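Can a robot do your fiddly little chores yet? I'm Padmavathi, and at Canent I want people who'll help me find out.
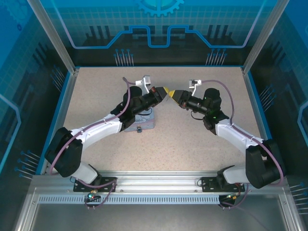
Two arms and a small tin with a latch

You'd spend 3 hours with us in April – no experience needed, just opinions.
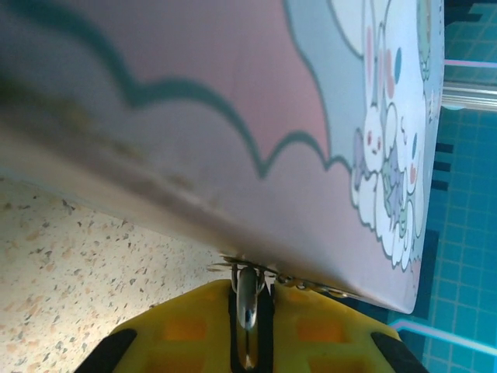 Who I'm looking for

Anyone who opens, closes and locks stuff at home. 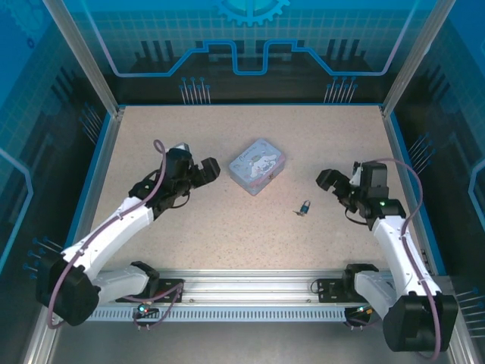
Pay is $95, plus lunch. You'll try jobs like the tin and the little blue padlock by hand, then tell me which you'd trust to a machine. Ask for Padmavathi Pai at the front desk!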